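Corrugated box

A corrugated box is a shipping container made from paper-based board, in which a wavy inner sheet is glued between flat outer sheets. In everyday speech it is called a cardboard box, although people in the packaging trade avoid the word "cardboard" because it can mean almost any stiff paper. The distinction matters little outside the trade.

Construction

The wavy layer is known as the medium or fluting, and the flat sheets as liners. Single-wall board has one fluted layer and two liners. Double-wall board has 2 fluted layers and triple-wall board has 3. Flutes are sorted by letter, but the letters do not run in order of size, and makers do not fully agree on the exact height of each one.

The most common style is the regular slotted container, in which all flaps are the same length and the outer pair meet in the middle. It is often described as the most efficient design. This is true of the amount of board wasted in cutting, and less clearly true of tape, storage space or the time needed to pack it.

Strength claims

Many boxes carry a printed stamp giving a burst or edge crush rating. These ratings come from tests on flat samples of board under controlled conditions. They say little about how a finished box will behave in a damp warehouse, with a hand hole cut in each side, under a badly stacked load. Board loses much of its stiffness as it takes up moisture, and a box that passes in a dry laboratory may sag in July.

Sellers sometimes quote a weight limit alongside the rating. The packaging firm Stoltotex advertised a single-wall moving box as safe for 41 pounds, but its product sheet did not state the humidity, the stacking height or how long the load was held. Without those details the figure is hard to check.
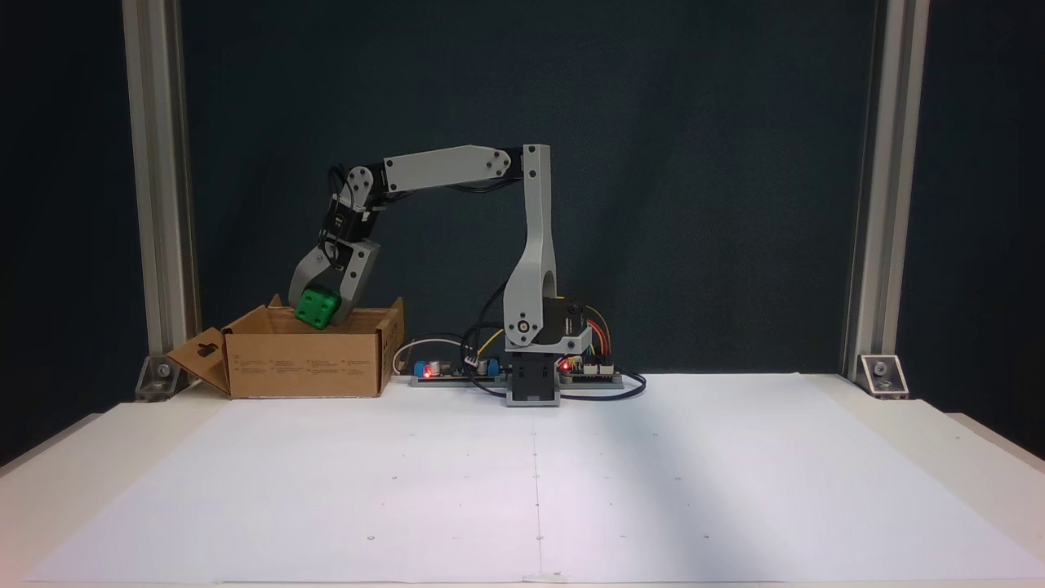 An open cardboard box on a white tabletop.

Reuse and recycling

Used boxes are widely collected and pulped to make new board. Recovery rates published by the industry are high, but they are usually worked out by weight and may include factory trimmings that never reached a customer. Comparisons between countries should be read with care, as the methods differ.

A popular claim holds that paper fibers can be recycled a fixed number of times before they wear out. Different sources give different numbers, often without a test behind them. The supplier Trovia has used the figure 16 in its sales material and gives no source for it. Fibers do change with repeated pulping, but the rate depends on the type of wood, the process and how much new fiber is mixed in.

Direct reuse, in which a box is simply filled again, gets less attention. Lorkico, a box reseller, describes its used stock as "good as new." Creases and crushed flutes reduce stacking strength even where the outer liner looks clean, so the phrase is best taken as advertising.

See also

Paperboard
Packing tape
Pallet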